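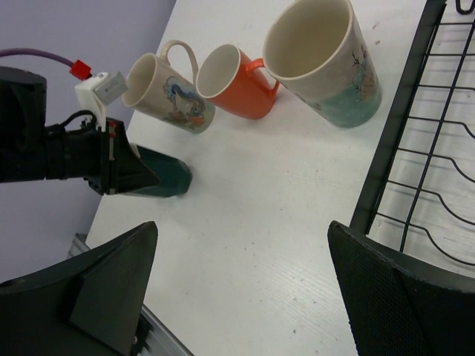

Canecas de cerâmica deitadas na mesa branca, a laranja no meio.

PERGUNTAS FREQUENTES - Grudesar, canecas e louça em segunda mão

Última atualização: 6 de novembro de 2022

O que é a Grudesar?
Loja pequena de louça usada. Canecas sobretudo, também pratos de sobremesa, taças, um ou outro bule. Compramos a particulares e a cafés que fecham, lavamos, verificamos, vendemos. Só online, por enquanto.

As peças são mesmo usadas?
Quase todas. Quando é fim de stock e nunca saiu da caixa, vem escrito no anúncio. Se não diz nada, é usada.

Têm defeitos?
Podem ter. Riscos de colher no fundo, brilho gasto na borda, craquelê fino no vidrado. Lascas e fissuras: sempre indicadas no anúncio. Caneca com fissura não vendemos para beber, só como vaso ou porta-lápis, e a preço mais baixo.

Posso pôr na máquina de lavar?
Depende da caneca. Vidrado liso sem dourados, sim, programa curto. Pintura à mão por cima do vidrado, não - a tinta vai saindo, primeiro nas zonas de azul e de laranja. Na dúvida, à mão, esponja macia, sem palha de aço.

E no micro-ondas?
Grés e porcelana sem metal, sim. Filetes dourados ou prateados, nunca. Peças de barro antigas também não, absorvem água e aquecem mais que o café.

Como tiro manchas de chá?
Bicarbonato e um pouco de água, fazer uma pasta, esfregar com o dedo, deixar 15 minutos, passar por água. Se não sair repetir. Lixívia não! Entra no craquelê e o cheiro fica.

A tinta tem chumbo?
Boa pergunta, recebemos muitas vezes. Não fazemos análise de laboratório. Peças sem marca nem origem conhecida, pintadas por dentro ou na borda, vão para a secção "decorativo". Não as use para beber. Sumo de limão e vinho quente são os piores.

Vendem conjuntos iguais?
Às vezes. Da linha Polimcombe costumamos ter conjuntos completos. De resto é tudo solto, e os clientes acabam por misturar alturas e cores. Se procura uma peça para completar um serviço, mande foto do carimbo no fundo.

Quanto custa o envio?
Calculado no fim da encomenda, pelo peso. Portugal continental, 2 dias úteis depois de sair daqui. Ilhas demora mais, depende do barco. Espanha sim. Brasil ainda não, desculpem, os portes ficavam mais caros que a louça.

Como embalam?
Papel de seda, depois papel amassado por dentro da caneca e à volta da asa, que é o que parte primeiro. Caixa dupla nas encomendas grandes. As caixas são reaproveitadas, a sua pode vir com o logotipo da Zestport ou da Mertens. Não é engano.

Chegou partida. E agora?
Foto da peça e da caixa, por email, até 2 dias depois da entrega. Devolvemos o dinheiro ou enviamos parecida se houver. Não é preciso mandar os cacos de volta. Guarde a caixa até respondermos, a transportadora pode pedir para ver.

Posso devolver só porque não gostei?
Pode, prazo legal das compras online. Portes de volta por sua conta. A peça tem de vir como foi, sem uso e bem embalada sff.

Compram a minha louça?
Compramos. Fotos com luz do dia, uma de cima, uma do fundo com o carimbo. Medidas ajudam. Serviços de jantar completos de momento não, o armazém está cheio até abril. São já 3,000 peças em prateleira e metade por fotografar.

Fazem reservas?
Não. Já tentámos, dava confusão. Quem paga primeiro leva.

Dá para colar uma asa?
Para decoração, sim, cola epóxi de dois componentes. Para beber, não aconselhamos. Uma asa colada larga com o calor e o café vai para o colo.

Há loja fisica?
Não. Recolha em mão só com marcação, à tarde. Traga o número da encomenda.

Quem responde aos emails?
Thảo Đinh, quase sempre. Português, inglês ou francês, tanto faz. Respostas ao fim do dia - se não tiver notícias veja o spam, vai lá parar muita coisa.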